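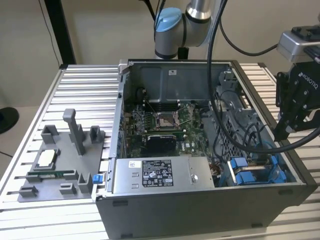
Tower on its side, panel off, CPU socket open.

Cleaning out an old desktop before you reuse it

I love this job! An old tower can have years left in it, and a good cleaning takes one evening.

1. Unplug it and hold the power button for 4 seconds.
2. Lay it flat and take off the side panel.
3. Hold each fan still and blow the dust out in short bursts.
4. Wipe the filters with a damp cloth and let them dry overnight.

Keep the screws in 2 cups, case and drives (I use old Podberg yogurt pots, perfect size).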